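Bowls, Mostly
A gallery from the Ledstead kitchen clear-out

Words by Nuala Tierney
June 21, 2022

We own too many bowls. I had suspected this since November, when a cupboard door came open by itself and something blue rolled out and went under the cooker. It has taken until now for anyone to get everything down, wash it and decide who stays.

The rules were simple. If it had been eaten from in the past year, it went on the shelf. If it had only been moved to get at another bowl, it went in a box for the sale at Nostlow. Arguments were settled by whoever was doing the washing up, which is how we have kept a gravy boat.

The final tally was 24 bowls, and I don't include the colander, although it was put to me quite forcefully that I should.

A few notes before you scroll.

The everyday ones
Cereal, soup, the last of the rice. You don't choose these so much as reach for them. Every house has a favourite, and in ours it is always in the dishwasher.

The mixing bowls
Six of them, nested, bought as a set from Vonon and never once put back in the right order. The smallest has beaten a single egg in its career. The largest has done Christmas puddings, a foot bath and a spell under the leak in the porch.

The Hinojosa dish
My aunt's, heavy as a paving slab, and called after the people who gave it to her at her wedding. It holds more than 561 olives. We know this because of a wet weekend and a bet. It stays, mainly because nobody fancies carrying it to the car.

The ones that don't match
Odd survivors of sets that broke up years ago. I have a soft spot for these. They stack badly and sulk in the cupboard, but put one next to another on a bare table and they look as if somebody had meant it.

Black and white
The last pair to be decided, and the longest argument. One is black inside with a white band round the outside, the other is plain white all over and wider across the top. I wanted both. I was told I could have both if I gave up the trifle dish, and we went back and forth on it through two pots of tea.
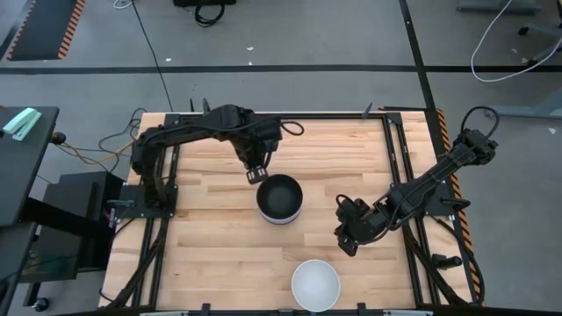

The trifle dish went to Nostlow in the end, wrapped in a tea towel I now want back. I make trifle once every three years and it always comes out as soup, so a wide white bowl will do just as well. The black one is down for nuts, or keys, or whatever lands in it first.

Next month, lids
There is a drawer. I have opened it and shut it again. If anyone in Ledstead is missing the top of a square tub, please get in touch before I lose my nerve.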